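Setting a fixed finish time for paid work at home

Applies to: salaried and contract workers who do some or all of their hours from a home address.

This page sets out a method for limiting paid work to a defined block of the day and returning the remaining hours to the household. It assumes a calendar application, a phone with scheduled notification settings and a paper notebook. Allow one evening for the first setup, preferably a Sunday, and 30 minutes a week afterwards.

1. Record a baseline

Before changing anything, log working time for two ordinary weeks. Include all work performed outside contracted hours: messages answered at the table, calls taken in the car, documents read in bed. Record start and stop times to the nearest five minutes. Estimates made from memory at the end of the week tend to be low and should not be used.

Use three columns: contracted time, extra time requested by someone else, and extra time you started yourself. The third column is usually the easiest to reduce and should be dealt with first.

My own baseline, taken in March while on contract to Geddes, came to 636 minutes of extra time across the fortnight. Over 100 of those minutes were spent rereading messages that had already been answered.

2. Choose the finish time

Set one finish time for all working days. A time that varies by day is harder for other people to plan around. Work backwards from a fixed household event, such as the evening meal or school pickup, and leave a gap of at least 30 minutes before it. The gap absorbs late calls and is not available for new tasks.

If your role includes on-call duty, define the on-call period separately and write it where the rest of the household can read it. Do not merge it with ordinary working hours.

3. Build the shutdown routine

The routine is a fixed sequence, performed in the same order each day:

Write tomorrow's first task in the notebook.
Close all work applications, including those on the phone.
Set status to away.
Put the laptop in a drawer or cupboard with the charger.
Start a household job that occupies both hands.

The last step is frequently skipped. Sitting down directly after closing the laptop leaves the phone within reach, and most relapses recorded in my notebook occurred in the first quarter-hour. Suitable jobs include peeling vegetables, folding washing, rinsing out cloths at the sink or watering pots. Choose a job with a clear end point.
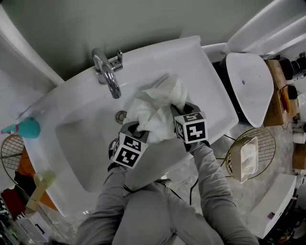

Wringing out a cloth over the basin.

Children and partners can join in, but the job should not depend on them being free.

4. Configure the phone

Schedule work notifications to stop at the finish time and resume at the start of the next working day. Configure this by application, not by contact, so that family calls are unaffected. If your employer uses a single app for urgent and routine messages, ask for an agreed phone number for urgent matters only.

I use Flela for scheduling and keep the work profile in Lisent, which is closed as a unit. Plutine can do the same job but requires the schedule to be re-entered after each update. Any equivalent tools will do.

5. Notify the people affected

Send one short message to your manager and regular colleagues. State the finish time, the date it takes effect and the urgent contact method. Do not apologise or list reasons. Tell the household the same finish time in the same words.

6. Review weekly

Compare the week's log with the baseline. Where an overrun occurs on the same day 2 weeks running, look for a standing meeting or recurring deadline and ask to have it moved. Isolated overruns need no action – log them and carry on.

Repeat the full baseline after any change of role, manager or school timetable.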